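Pruvdale cell: equipment plan and budget

Last updated: June

Working notes and a price sheet for the two-arm cell on the Pruvdale bench. The README covers what is in the folder, how the figures were reached and what is still open. Questions and corrections to Ludmila Jurčo.

## What is in the folder

- `costs.csv`: one line per item, with supplier, quantity, unit price, delivery and the budget year it falls in.
- `quotes/`: quotes as received, unedited. Grilow and Dambrauskienė are both in there. Plimanel quoted by phone and has been asked to put it in writing.
- `bench_plan.txt`: table size, reach notes and where the sockets are.
- `spares.csv`: what we keep on the shelf and when to reorder.

All prices are in pounds, without VAT. Delivery is a separate column. Please don't fold it into the unit price, as happened in the first version, where the Grilow cables came out dearer than they are.

## What the cell is for

Handling trials with small mechanical parts: brake pads, brackets, rings and similar. Parts are light and mostly fit in one hand. We are not planning for anything heavier, and the arms under quote were picked on that basis.

## Budget lines

The arms and grippers are the large lines and come out of the capital budget. Everything below comes out of running costs, which is why it is listed separately.

| Item | Amount (£) | Status |
|---|---|---|
| Spare gripper fingers and fixings | 1553 | quoted, Grilow |
| Cables and strain relief | 400 | quoted, Grilow |
| Work mats, 4 off | 212 | quoted, Dambrauskienė |
| Trays and part holders | to come | waiting for Plimanel |

The mat line covers all four mats together. A mat gets replaced when the surface is torn or has gone shiny, and offcuts can be used under trays.

## Choices already made

Two arms on one table. A table each was looked at and dropped, as the floor space wasn't there and the trials need both arms to reach the same parts.

Parallel grippers. Suction was priced but the ring-shaped parts give it very little to hold.

A plain mat in one colour. Patterned cutting mats are cheaper, but the printed grid gets in the way when someone is checking part edges on camera.

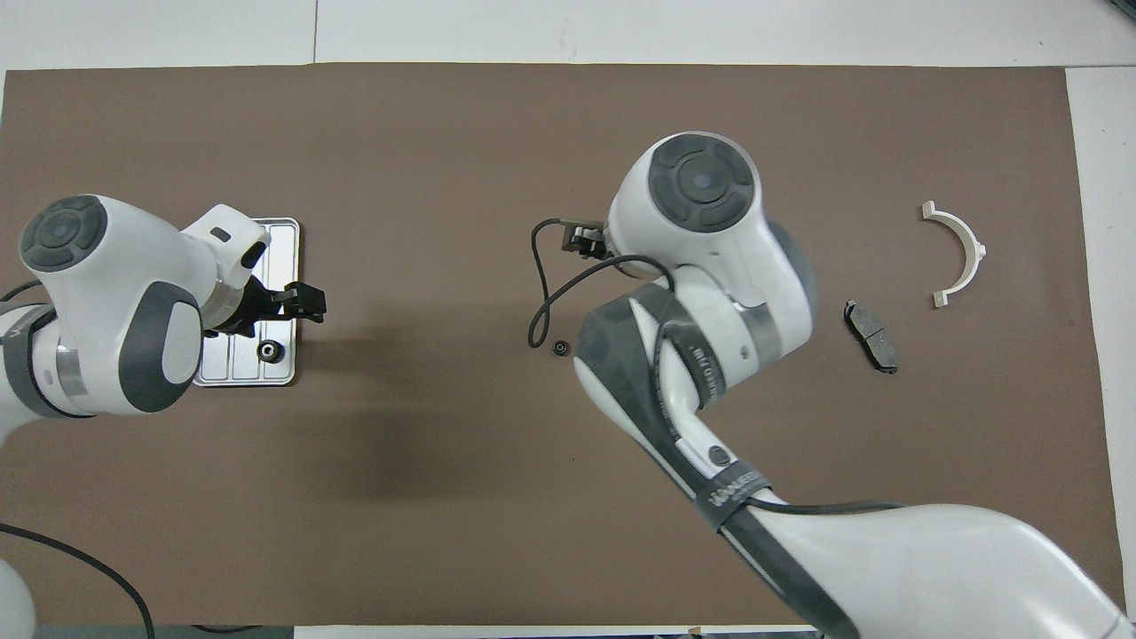 Cable runs need more money than the first draft allowed. Buy the longer length for anything that goes to a gripper and leave enough slack for the wrist to turn fully. Clips are in the same quote and should be ordered with the cables.

## Still open

- Written quote from Plimanel, with tray sizes.
- Whether Dambrauskienė will hold the mat price if we order in two lots.
- Service cover for the arms after the first year. No figure yet, so it is left blank in `costs.csv` and should not be read as zero.
- A second set of fingers with softer pads. Wanted for the plastic brackets, but not in this round.

## Changing the figures

Add a new line and mark the old one `superseded`. Put the quote in `quotes/` before changing the sheet, and give the supplier name in the file name.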